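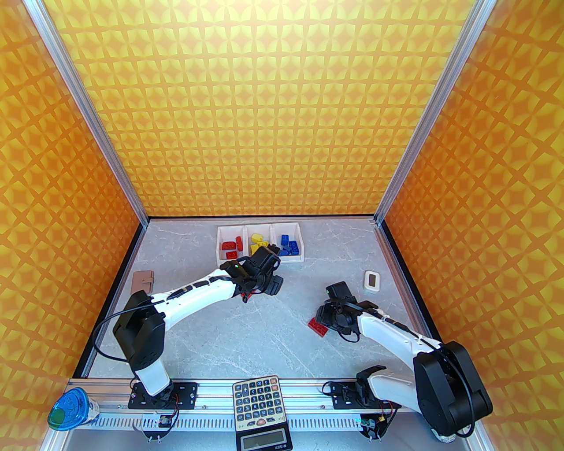
Can machines do the chores yet? Frequently asked questions

Last updated 2022-05-18

We get a steady stream of questions through the contact form and at open afternoons, and many of them are the same. The answers below were put together by Hạnh Hồ and Kofi Ankrah, with corrections from the workshop. They cover robot arms and household or shop-floor work. Questions about membership, parking and bookings have their own page.

General

Can I buy a robot that will tidy my house?

No. You can buy a machine that vacuums a floor, one that mops it, and one that cuts the grass. Each does a single job on a mostly flat surface. A machine that will go into an ordinary bedroom, pick up what is on the floor and put each thing where it belongs is not on sale anywhere we know of, at any price a household could pay.

There are research machines that can do parts of that job. They are slow, they need someone nearby, and they work best in the room where they were taught.

Why is tidying so much harder than welding a car?

A welding robot is told exactly where the car will be. The car body arrives in a fixture, in the same place every time, and the arm follows a path worked out months earlier. It doesn't need to look at much.

Tidying is a new problem each time. A toy brick can land flat, on its side or leaning on something. It may be half under a cushion. The arm has to find it, decide how to approach it, close on it without knocking it away and then carry it somewhere sensible. A small child does all this without thinking about it, so people tend to assume it's easy.

What about sorting things by colour?

Telling red from yellow from blue under steady light was solved long ago. Sorting lines for fruit and plastic do it at great speed. The trouble comes with the picking up. If a block is tilted, the gripper has to come in at the right angle or it will squeeze a corner and the block will shoot out. Putting it into a tray compartment that already has blocks in it is another small problem, as the pile is never the same twice.

Our own workshop has spent a good part of the year on sorting toy building blocks into a three-part tray. The Jedum trials page has more on this.

Do two arms do the job twice as fast?

Usually not. For small pick-and-place jobs, one arm often waits for the other to get out of the way. The second arm is useful for reach, so that neither has to stretch across the whole table, and for jobs that need two hands: opening a bag, folding a towel, holding a pot while the lid comes off. If all you want is blocks in a tray, a single arm in the right spot will do.

What are the Jedum trials?

Jedum is our name for a set of table-top chores that we run the same way each time, so that results can be compared from one month to the next. Jianhua Deng wrote the rules. Each chore gets 100 attempts. A person may reset the table between attempts but may not touch anything during one. An attempt counts only if every item ends up in the right place.

How well do the arms do?

It depends on the chore. For a single loose block in an open space, going into the right compartment, our best run so far is 9 failures in 100. When we start with a heap of mixed blocks, fewer than 40 attempts in 100 finish cleanly. Most of the failures are dull ones. Two blocks come up stuck together, or one is nudged against a wall where the jaws can't get round it.

We don't publish a speed figure, as people kept quoting it without the failure rate beside it. A person is a good deal quicker at all of the Jedum chores.

Do you leave other things on the table during a run?

Yes, for the harder chores. A real kitchen table has a purse on it, or a calculator, or a biscuit tin, and the machine should leave these alone. Early on we ran everything with a bare table and got good numbers that fell apart as soon as someone put something down. Now the rules say that some unrelated items must be present and that they must end the run where they started. Moving one counts as a failure.

How are the arms taught?

Mostly by being shown. Someone guides the arms through the chore many times over and the movements are recorded along with the camera pictures. A program then learns to produce similar movements when it sees a similar table. For a simple chore we record 200 demonstrations before we try it without help. Tươi Cù has done more of these than anyone else here and can tell you which chairs are bad for your back.

Some people prefer to write out the steps by hand, and for a very regular job this is still the better choice. It is easier to check and easier to mend.

Will an arm taught at your workshop work in my kitchen?

Not without more teaching. Different light, a different worktop height or a patterned tablecloth can be enough to put it off. This is the main reason you can watch an impressive film of a robot making a sandwich and still not be able to buy one.

At home

Which household chores are closest to being done by a machine?

In our view, those where the objects are rigid, of known shape and not too heavy. Putting toys in boxes, clearing unbreakable cups, and sorting cutlery once it is clean and dry would be our first three. We wouldn't expect to see even these in ordinary homes for some years.

Which are furthest off?

Anything with cloth. A shirt has no fixed shape, and a crumpled one hides its own collar. Folding towels can be done slowly. Turning a sock the right way out is very hard, and changing a duvet cover is beyond everything we have seen. Cleaning a bathroom is also a long way off, with all its water, tight corners and breakable things.

Washing-up sits in the middle. Loading a rack with plates that are all the same is possible. A sink with a roasting tin, two wine glasses and a cheese grater in it is a different matter.

Is it safe to have one near children?

We wouldn't do it. Small arms of the kind used for teaching are not strong, but they can pinch fingers and they can move suddenly if a program goes wrong. At our open afternoons visitors stay behind the line and a member of the workshop keeps a hand near the stop button. Please don't lean in to pass the arm something it has dropped. People do this a lot.

My mother has trouble with her hands. Is there anything that would help her now?

Possibly, though it may not be a robot. Jar openers, long-handled grabbers, kettle tippers and electric tin openers are cheap and work well, and an occupational therapist can advise on them. There are also feeding aids and wheelchair-mounted arms for people with severe difficulty. These are controlled by the user and need proper assessment. Ask a GP or the local council first.

On the shop floor

I run a small packing business. Should I be looking at this?

If you pack the same item in the same box all day, then yes, and you could have done it years ago. If every order is different, look more carefully. Hòa Đỗ, who advises small firms for us, suggests writing down every different thing your packers touch in a morning. The list is nearly always longer than the owner expected, and the last few items on it are the ones that stop the machine.

Do you have an example?

Vulthorpe, who make craft kits, let us look at their kitting bench. Each kit has a bag of beads, a card, a reel of thread and a needle. An arm could manage the card and the reel. The bags slumped and slipped, and the needle packets stuck together. In the end they kept people on the bench and bought a machine that counts beads into bags - the job that everybody there disliked most. They are happy with it.

Zeman, a parts supplier, had better luck. They needed one sort of plastic cap moved from a tray to a belt. It has run since November with few stoppages.

What does it cost?

We don't give prices, as they go out of date. The arm is often the smaller part of the bill. The mounting, guarding, gripper, cameras and the time of whoever sets it all up usually come to more. Ask any supplier for the full figure, and ask who will come out when it stops.

Will it put my staff out of work?

It may change what they do. In the handful of small firms we have dealt with, people moved to checking, refilling and clearing jams. We can't promise it will go that way everywhere, and we would be wary of anyone who does. Talk to the people doing the job before you order anything. They know where the awkward bits are.

What is Dustine?

Dustine is our lending scheme. A firm or a school can have a small arm, a gripper and a folder of exercises for a short loan, with a half-day introduction beforehand. You need a solid table, a mains socket and somebody willing to read the folder. There is a waiting list at present.

Visiting and getting in touch

Can I come and see the arms working?

Yes, at an open afternoon. Dates are on the noticeboard page. We can't always say which chore will be running, and there are days when the arms are in pieces.

Can I bring my own object for the arms to try?

Please do, as long as it isn't glass, food, or anything you would mind having dropped. Tell us when you book so that Kofi can check it fits the jaws.

I have a question that isn't answered here.

Use the contact form and choose "Chores" from the list. Replies can be slow during trial weeks.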